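Grollell folding shopping crate, 21 liters – my review after some months

Posted by Qusai Farah, 28 January 2024

I do most of my food shopping on foot. The store is six minutes from my apartment, and I go there almost every day for small things. For years I used plastic bags, and after that a cloth bag from Pornden, which was strong but everything in it fell over. Eggs on the bottom, bread under the milk, you know how it goes.

So I bought the Grollell. It is a crate with hard sides that folds flat, and it has two handles which meet in the middle. The maker says it holds 10 kilos. I have carried more than this one time, with potatoes and a melon, and the bottom was bending a little but it did not open.

The good points first. It stands by itself on the kitchen floor, so I can unpack with two hands. It folds in a few seconds once your fingers learn the order: short sides first, then long sides. I wash it in the shower and it dries fast. The corners are rounded and do not scratch my leg when I walk.

Now what I like less. The handles are thin. With a full crate, my palm is red when I come home, and I have wrapped some bicycle tape on them. The locks on the short sides are stiff in cold weather. Also the holes in the bottom are too large – a lemon stays inside, but a loose garlic clove will find its way to the street.

My neighbor has the Marken crate, which costs more. Its handles are much better, but it is heavy when empty. The Moussa is cheaper and I would not take it, the hinges feel weak.

I still use a store basket inside the shop and move everything to my crate after I pay. Some people put things directly in their own crate, but at my store the staff prefer the basket.
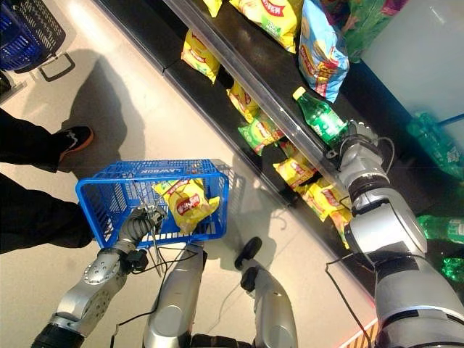 Chips already in the blue basket, a green bottle on the shelf.

For light things such as chips, any bag is enough. The crate is worth the money if you buy glass jars, eggs or soft fruit. I would give it 4 stars from 5. If they make thicker handles, I will buy a second one for my mother, who visits in March.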